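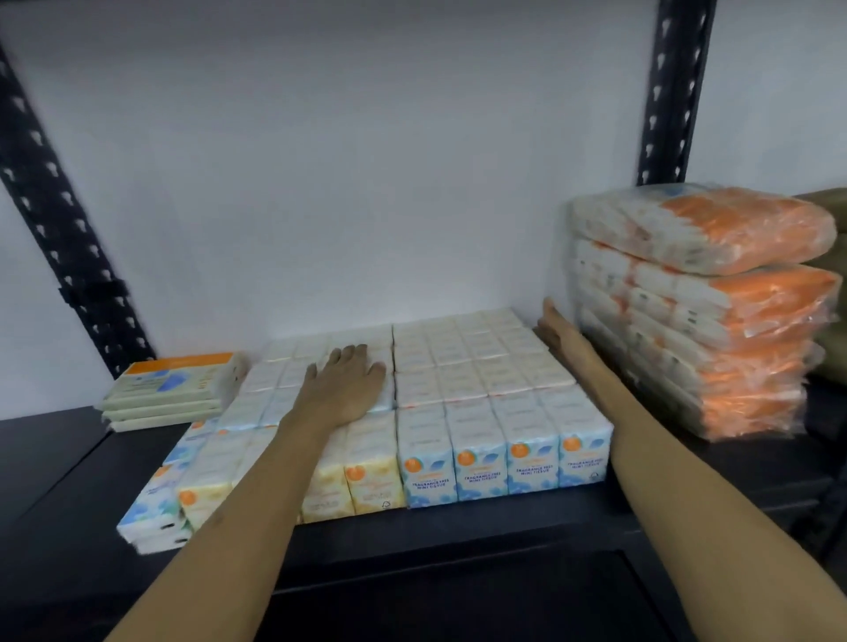

July 2026
By Aisyah Lau

The corner store in Femon closed in December, and for a few weeks people drove past it to check. The sign was still up. Someone had taken the bread rack, and the ice machine was unplugged with its door propped open. After that most of the town started making the trip to Narus, 3 miles past the county line, where there is a supermarket, a gas station and a pharmacy that shuts at six.

Femon has 622 residents. It had two grocery stores when the feed mill was running and one after the mill closed. The last owner ran the place for 19 years and could not find a buyer. She had it listed for a while with the building included, then without the building, then she stopped listing it.

Small-town groceries work on thin numbers. A store that size sells a lot of milk, eggs, lunch meat and paper goods, and makes very little on any of them. Wholesalers want a minimum order before they will send a truck, and a small store can have trouble meeting it. The owner ends up driving to a warehouse club, paying close to retail, and adding a few cents on top. Customers notice the price and do their big shop somewhere else. They come in for what they forgot.

"I bought my onions there," one man told me at the post office. "Onions and batteries. I guess that wasn't enough."

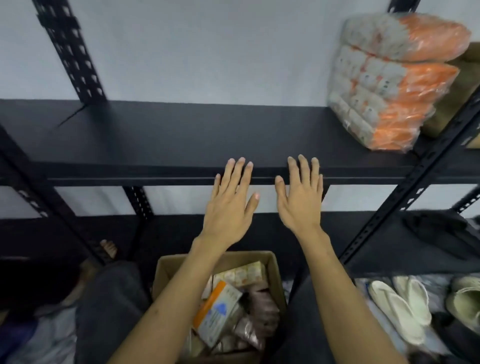

What came next in Femon was slow. A group of residents met in the school library over the winter and talked about buying the store together. The plan they settled on was a co-op, with shares at $50 each and a limit on how many one household could hold. By spring 117 households had signed up. A few bought in on the first night. Others waited to see who else would, and a handful said no and have stayed with no.

The building needed work. The walk-in cooler had to be rewired and there was a soft spot in the floor by the back door. The group had the money for one of those jobs and borrowed for the other. They also had to choose what to sell, which took longer than the floor did. Older members wanted a meat counter. Families with kids wanted diapers and cereal at a price that would save them the drive. The meat counter was put off until next year, and there is still some grumbling about it.

Stock was the next problem. The co-op now orders together with a store in Tredus, 40 minutes north, so that the two of them can meet the truck minimum. The Tredus store takes delivery and a Femon member goes up with a trailer. It works when the weather is good - in winter the road between them can close for a day or two at a time, and the group has not settled what it will do then.

The store opens six days a week, from eight to six. It carries about 1,000 items, well under what the old store had in its best years. Sales in the first month came in a little below what the group had hoped for. Bread and coffee did well. Frozen dinners did not, and half of that freezer has been given over to ice.

The former owner still lives two streets away. She bought a share in March and comes in most mornings for a newspaper, which she pays for in change.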